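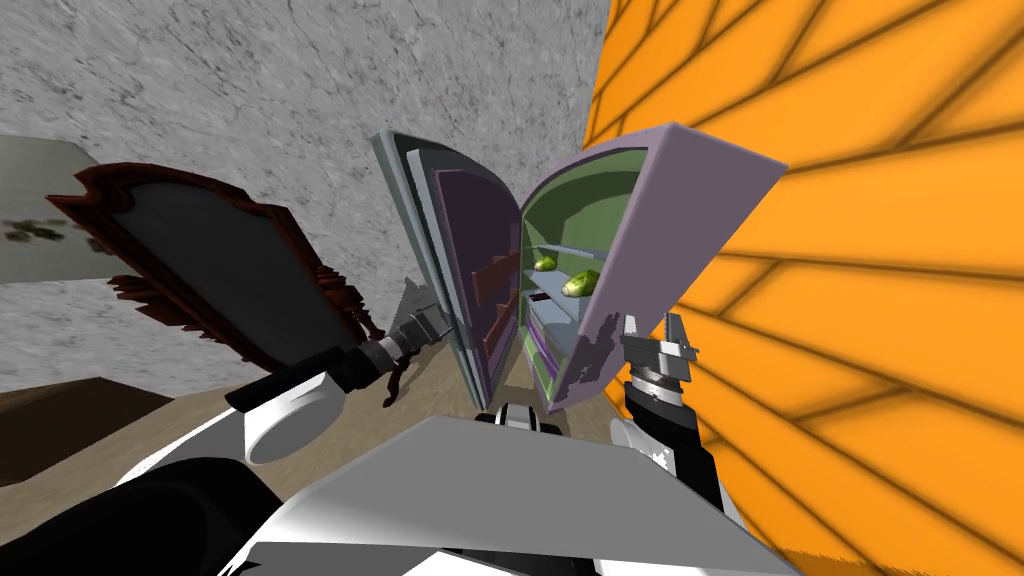

January, coating bench, pull handles, continued

Carried on with the adhesion problem on the long bar pulls. Summary of where it stood: powder from the Hultmont batch passes cross-hatch on flat coupons and fails on the bars, always within a thumb's width of the mounting foot. Same powder, same oven, same rack. Flat coupons hung beside the bars in the same load came out clean. Whatever is wrong is local to the foot.

Started with film thickness. The Zineo gauge was zeroed on a bare offcut of the same tube, because the zero on the flat plate reads low on a curved surface. Mid-span of the bar: 85 microns, in spec. At the foot the probe will not seat square in the fillet, so the numbers there are worth nothing and I have not written them down. Cut one failed bar through the foot instead, set it in resin, and polished it. Under the glass the film is plainly thicker in the inside corner than on the span, and there is a dark line between film and metal on the side facing the bar. Drew it on the back of the rack sheet.

The line could be trapped rinse water, undercured powder, or leftover drawing oil from the tube supplier. Eamon Hayes favors oil. I favor undercure, on the grounds that the foot is solid and the bar is hollow, and the solid part lags when the load goes into the Pruserari oven. We were both arguing without data, so the next job was to get some.

Thermocouples. One bead peened into the foot, one held on the span with wire, one hanging in air near the door. Taped joints let go last time, do not use tape. Soak timer was started when air reached set point, per the current work instruction. Foot came up well behind the span. By the time the foot reached cure temperature there were only 7 minutes left on the timer, against the much longer hold on the powder sheet. So the foot is undercured on this schedule. It does not rule out oil.
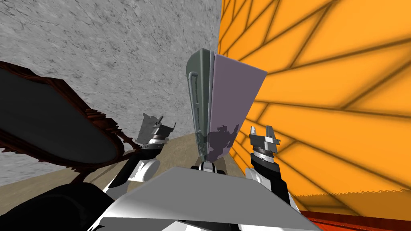
Stress at the foot is the other half of it, and it depends on how the pull is mounted. A short knob puts the load straight into the screw. A long vertical bar fixed near the top and bottom, like the slim light gray one on the tall case, bends a little between its ends when pulled at the middle, and the film on the inside corner of each foot sees that bending every time the door is opened. A brittle film will crack in that corner first. An undercured one is also soft to solvent, so cleaner gets in under the crack. This fits the returns from Cronin, where the flaking was on the inside face and the outer face was still good.

Solvent rub to confirm. Cotton swab, double rubs, light thumb pressure, counted out loud. Span gave no color on the swab. Foot gave color at 54 rubs and was down to metal soon after. Repeated on a second bar with the same order of result. Did the same on a flat coupon from the load, no color, stopped when my hand got tired.

Changes tried, one at a time:

Timer start moved to foot temperature instead of air temperature. Foot now passes the rub test. Span darkens very slightly next to the color standard, acceptable on the grays, not yet checked on white. White is where it will show.

Hooks moved so the bars hang with the feet toward the burner side. Small gain at the foot, more scatter between bars. Not worth the trouble of retraining the rack crew.

Preheat of bare bars before spraying. Film at the corner went too thick and showed orange peel. Dropped.

Wash stage. Ran one set of bars through with an extra hot rinse and a longer blow-off, old timer setting. Still failed at the foot. So oil and water are not the main cause, though the blow-off nozzle is badly aimed and should be fixed anyway.

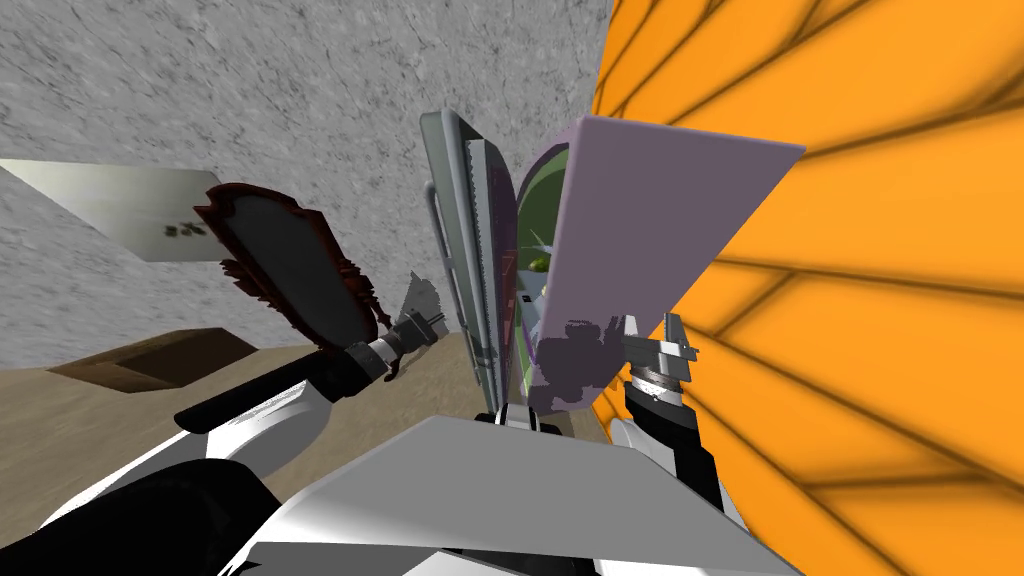 Set aside 2 bars from the new timer setting for the pull rig. They go on at full cycle count with a wipe of cleaner at each shift change. Cross-hatch after that, at the foot and at mid-span, and section whichever looks worse.

Open items. The powder sheet gives cure as metal temperature and our work instruction reads as air temperature. That wording needs to be changed at the oven, in large type, and the old laminated copy taken down. Need a white load before anyone signs off the new hold. Ask Hultmont for the overbake limit on white, the sheet is silent on it. Gauge is due for calibration. Resin is nearly out and the polishing cloth is finished.

Left the cut sections in the small parts drawer, marked with the load number. Do not use them for color matching, they have been in solvent.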